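Mothers wanted for bottle and teat study

Saarela is looking for up to 42 mothers to try a new slow-flow feeding bottle at home. Your baby should be between two and five months old and already taking at least one bottle a day, either breast milk or formula.

You will use the bottle for 23 days, fill in a short feeding diary and come to two visits at our Cimwood office. Parking is free and you can bring older children.

Participants receive $300 after the second visit and keep the bottles. Babies born before 37 weeks cannot take part.

To apply, call Luana Macedo or ask for a form at the front desk.
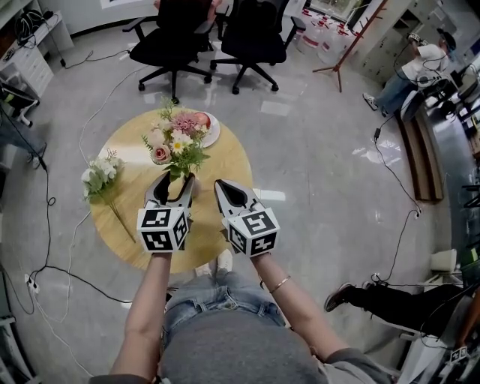 Forms must reach us by 17/10/2018.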